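The Afternoon the Gripper Closed on Nothing

A long post about a small fault, so put the kettle on before you start.
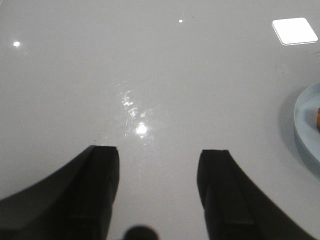 My sister, who had been reading the draft over my shoulder, wanted to know why a machine that can repeat the same move all day would suddenly start pinching the air next to a thing instead of the thing. I told her I had asked myself the same question for most of a Monday, and that she would have to read to the end like everybody else.

So, the background, for those of you who have come over from the gardening posts (hello, and I'm sorry, there are no tomatoes this time). I work in a small shop in Kavdale where we set up tabletop arms for light sorting jobs. The one I've been living with this spring runs on a Stasby controller with a little camera down at the gripper, and its job is as plain as they come. It looks down at the table, finds the item, opens the fingers, goes down, closes, lifts, and carries the item over to where it belongs. I have watched it do this so many times that I hear the motors when I'm brushing my teeth.

On that Monday I had it down for 982 cycles, which is a number I inherited from whoever wrote the test sheet and have never dared to change. The morning was lovely. I answered email, ate a pear, and felt quite pleased with myself. Then, a little after two, I heard the fingers click shut with that bright, empty sound they make when there's nothing between them. If you've worked with one of these you know the sound! I looked up and the arm was already lifting, very carefully, a big handful of air. It carried the air all the way across, set it down, and went back for more.

Now, a missed pick is no great matter. They happen. What bothered me was that the log called it a success. By the time I hit stop and scrolled back, there were 19 of these in a row, every one of them marked as a good pick, and I had been sitting a few feet away the whole time with my headphones on. I felt my ears go red.

My first idea was that the fingers had slipped out of alignment, so I spent an hour on that. They were fine. My second idea was the cable, because my second idea is always the cable. Also fine. I made tea and went back and pulled up the camera view, and this time I looked at the tabletop, which I had been ignoring as a person ignores wallpaper.

It's a glossy white top and it throws back every light in the room. There's a fierce little hotspot with a streak running up from it where the fine scratches catch the light, and off to the upper right is a big soft white square that I take to be the ceiling panel. I'd seen those reflections for weeks and stopped noticing them. The vision software hadn't stopped noticing. When I turned on the overlay, it had drawn a neat outline around the hotspot and given it a confidence of 73, and our cutoff was set at 50. As far as the arm was concerned, there was a small, bright, perfectly good item lying right there, and it was going to keep picking it up until somebody told it to quit.

That explained the air. It didn't explain the log, and the log is the part I lost sleep over. The program was supposed to check the finger gap after closing. If the fingers come all the way together, there's nothing in them and the pick has failed. I found that the check had been switched off during an earlier setup, when we were handling some very thin parts that kept setting it off by mistake, and it had never been switched back on. I'm fairly sure that was me. I remember the thin parts, anyway, and I remember being in a hurry.

I know it sounds harmless, an arm shuffling air around a table. But an arm that believes it's holding something when it isn't can just as easily believe its fingers are clear when they aren't, and I do reach in there with my hands. Ahuja, the bigger cell across the room, shares the same template, so I went and looked, and the check was off there too. I shut it down for the rest of the day and nobody was thrilled with me.

Since then the gap check is on and locked, a failed close stops the arm after two tries, and I've raised the cutoff. I've also ordered a matte mat from Trorkico, which hasn't come yet, so for now I've turned off the lamp nearest the bench and I squint a bit. I ran the full sheet again on the dimmer light and got three misses, all of them logged as misses. I have never been so happy to see a red line.

If you've got a shiny table and a good way of dealing with it, please tell me in the comments. My sister suggests a tablecloth.

6 comments · 14 shares

Contact me through the form on the About page · © All rights reserved · Back to top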